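Notes from the tidying table

I promised last time that I'd report back on the hand-held gripper work, and I've got so much to say that Judite has told me to keep it to one page (she's editing this issue, so I'm behaving).

For anyone who joined over Christmas: we're showing the Londer arm how to clear a cluttered table by doing the clearing ourselves. You hold the gripper, squeeze to close the fingers, pick something up, put it where it belongs, and the camera on the tool records the lot. We did try remote control back in June, with me sat at a desk steering the arm through a headset, and I was hopeless at it! One paper cup took me longer than my lunch. With the gripper in my own hand I can get through a whole pile before the kettle boils.

Our target for this round is 200 tidy-ups in ordinary homes, and as of this morning we have 172. Rianne Van Loon has been keeping the tally and she's stricter than I am. If you drop something and catch it with your other hand, it's out. If you stop halfway to answer the door, it's out too, and I've lost a fair few that way. 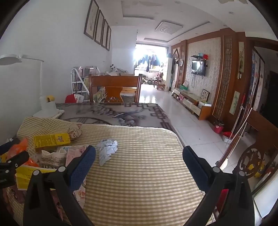

What I've enjoyed most is finding out how many odd little decisions my hand makes without asking me. Take crumpled paper. I'd always have said you just grab it, but when I watched my own recordings I saw that I open the fingers very wide, come down slowly and then close on the thickest fold. With a cup I do something else altogether and go for the rim. Thin plastic bags are still the worst – they slide about, they fold over the pads, and half the time I end up with a pinch of tablecloth as well.

Rianne's advice, which I'm passing on because it helped me no end, is to slow down just before you touch anything and to keep your wrist loose. She also wants us to stop tidying the table before we start recording. Yes, I was guilty of that. I'd straighten the cloth and put the awkward bits to one side, and then the arm would learn from a table that nobody lives with. Leave the leaflets and the sticky tape where they are, please.

The first training run on the Witusix machine is booked once we reach the full 200, and I'll bring the results to the next meeting, good or bad. I've got a small bet on with Judite about the plastic bags.

There are two grippers free to borrow if you'd like to add a few tidy-ups from your own kitchen or dining room. Tell Rianne which evening suits you, and do charge the thing overnight before you bring it back.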